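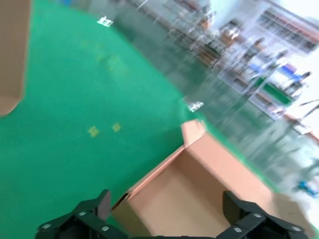 **Faut-il refermer les quatre rabats d'un carton avant de l'empiler ?**

Pour l'empiler, il vaut mieux fermer les quatre rabats et poser une bande d'adhésif au milieu. Un carton resté ouvert s'écrase par les bords dès qu'on en met un autre dessus, même léger.

# Le carton Henthorpe, format 11 litres

Bon, je vous parle de mon produit préféré du catalogue (j'ai le droit, c'est moi qui écris les fiches !). Le Henthorpe, c'est le carton brun tout simple, sans impression, sans logo, sans fenêtre, qu'on vend chez Goltivia depuis l'ouverture. Je m'en sers pour expédier les commandes, pour ranger mes pelotes, pour porter les bocaux chez ma sœur, et il y en a toujours un à côté de mon bureau avec des factures dedans.

Quand j'ai commencé, j'achetais des cartons au hasard, là où c'était le moins cher. Résultat : des fonds qui s'ouvraient, des rabats qui ne se rejoignaient pas, des tailles jamais pareilles d'une livraison à l'autre. Le jour où une cliente m'a renvoyé la photo de ses six bols en miettes, j'ai appelé Cristóbal Maldonado, qui fabrique des emballages à deux rues du dépôt, et on a passé un après-midi entier à plier des échantillons par terre. Le Henthorpe vient de là.

## Ce qu'il faut savoir

- Contenance : 11 litres
- Matière : carton ondulé brun
- Fermeture : quatre rabats dessus, quatre rabats dessous, à scotcher
- Livré à plat, par paquets de vingt-cinq
- Pas d'adhésif fourni (prenez le rouleau Cemton en même temps, il colle bien même quand il fait froid)

Je précise pour le fond parce qu'on me pose la question toutes les semaines : il n'est pas automatique. On plie les petits rabats, puis les grands, et on scotche. Ça prend un coup de main, mais au bout de dix cartons on le fait en bavardant.

## À quoi il sert (et à quoi il ne sert pas)

Les livres de poche y sont très bien, à condition de les mettre debout et de ne pas chercher à boucher chaque petit trou. Les conserves aussi, sur une seule couche. Pour la vaisselle, je mets un lit de papier froissé au fond, les assiettes sur la tranche, et encore du papier par-dessus – quand on secoue doucement le carton fermé, il ne faut rien entendre bouger.

Par contre, je ne le conseille pas pour les grandes casseroles, les manteaux d'hiver ou tout ce qui dépasse. On a le Mao pour ça, qui est nettement plus haut et qui a des poignées découpées. J'ai vu des gens fermer un Henthorpe avec une lampe qui pointait entre les rabats et trois tours de scotch autour… disons que je leur ai offert un Mao.

Il n'aime pas l'eau non plus. Si vous stockez à la cave, mettez une palette ou deux tasseaux dessous. Et si c'est pour le garage, laissez un petit espace entre les cartons et le mur, surtout côté nord.

## Mes petites habitudes

Je monte toujours tous mes cartons d'avance, fond scotché et rabats du dessus relevés, et je les aligne par terre avant de commencer à remplir. C'est bête mais on gagne un temps fou ! Je note le contenu sur un côté, jamais sur le dessus, sinon on ne lit plus rien une fois la pile faite.

Pour ouvrir, évitez d'enfoncer le cutter : une lame à peine sortie suffit largement. J'ai quand même ouvert un pull en deux comme ça, un très beau pull, je n'en ai pas encore fait le deuil.

Après usage, vous coupez l'adhésif dessous, vous remettez à plat, et hop, derrière l'armoire. Les miens font plusieurs voyages. Quand les plis deviennent mous et que les angles ne tiennent plus droit, je les passe au jardin, sous le paillage, en retirant bien tout le scotch.

## Stock et commandes

La dernière fournée de Cristóbal est arrivée : 800 cartons, tous au format 11 litres. En juillet, on s'était retrouvés à court en pleine période de déménagements et j'avais dû faire patienter du monde, donc cette fois j'ai vu plus large. Si vous en voulez plus de quatre paquets, écrivez-moi avant de commander, je vous dirai si je peux tout faire partir d'un coup.

Le retrait au dépôt est possible sur rendez-vous. Les paquets à plat passent dans un coffre de voiture moyenne, banquette rabattue – pensez à la rabattre avant d'arriver, et sortez le siège bébé si vous en avez un.

Les paquets non entamés peuvent être rapportés avec leur bon de commande. Pour un carton abîmé à la livraison, une photo par mail me suffit et j'en remets un dans l'envoi suivant.

Fiche mise à jour le 15/12/2019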